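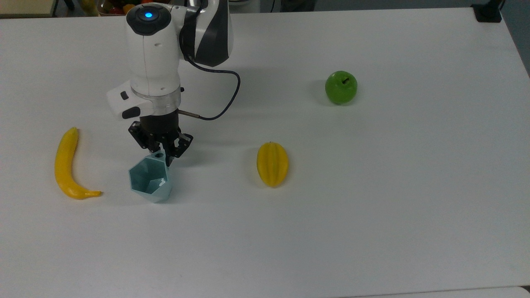
Table Settings for a Shared Study Room
Project report, Interior and Product Studies, second year
Group: Heikki Vuorinen, Tiina Kauppinen, Merja Heiskanen
Supervisor: Kerttu Oksanen

1. Background

The study room on the second floor is used by three courses and has one large white table. In September we were asked to propose a small set of objects for it. The brief from Kerttu Oksanen was short: the set should make the table look used and cared for, it should cost little, and it should survive being moved several times a day. Real flowers and real fruit were ruled out at the first meeting. The room is locked over the holidays and last year something was left in a bowl there until January.

We decided to work with artificial fruit and one cup. The cup had to be empty when on the table, so that people could put pens in it or leave it as it was.

2. The cup

Tiina drew the cup. The form is faceted, with flat planes that get narrower towards the base, a bit like a low-poly vase. The first drawings were round, but round shapes got lost next to the fruit, which is round already. With flat planes each side takes the light differently and the cup is easy to pick out from across the room.

The colour took longer than the form. We compared three from the Grornuline range: a warm yellow, a dark grey and a pale teal. Yellow was too close to the fruit. Dark grey looked heavy and Merja thought it would be taken for an ashtray. The teal is pale and slightly towards green, and the inside of the cup looks a little darker where the facets turn away from the light. We all preferred it, so there was no vote.

There is a small round hole or notch near the rim. In the drawings it is for hanging the cup from a hook when the table is cleared. We kept it although the hook was later dropped from the plan – the wall beside the table is plasterboard and we were not allowed to drill.

3. The fruit

The three artificial fruits were bought from Ukex. We ordered a pack of six and chose from it on the table itself. In the shop photographs all of them looked fine, but two had a visible seam and one had a loose stalk, and those went into the drawer.

Three is enough for a table of this size. With all six out, the set started to look like a shop display and there was less space for laptops.

4. The table surface

The tabletop is white but it does not read as pure white. Under the ceiling lights it goes slightly blue and grey, and this affects everything placed on it. Shadows are soft and greyish. We had planned a mat under the cup and tried two from Disex, one cork and one felt. Both made the cup look smaller, and the felt one collected crumbs. The final proposal has no mat.

A white surface shows pen marks quickly. We cleaned it before each trial with water and a cloth, and this should be added to the room instructions.

5. Trials

We tried 4 layouts and left each one in place for a morning. Jarosław Szulc, who teaches in the next room, let us ask his group for comments at the end of each session.

Layout 1: cup in the centre, fruit in a ring. Neat, but people had to reach over it.
Layout 2: everything in a row along the back edge. Easy to live with, rather dull.
Layout 3: fruit inside the cup. Only one piece fitted and it got stuck.
Layout 4: cup standing apart, fruit placed freely near it. Most comments were positive.

We chose layout 4. It is also the easiest one to put back, as nothing has to line up with anything else.

One problem came up in several comments. The base of the cup is narrow compared with the rim, and tall pens make it lean. Heikki suggested a weight in the bottom. We have not tested this yet.

6. Costs and remaining work

The budget was 600 and we have used less than half. The largest part went on colour samples, which we could have ordered in a smaller size. The remaining work is the weighted base, a short text for the room instructions, and a decision on whether the other tables should have the same set. The Su shelf in the corner could hold the spare fruit, but it belongs to another course and we need to ask first.

Drawings of the cup are in appendix 7.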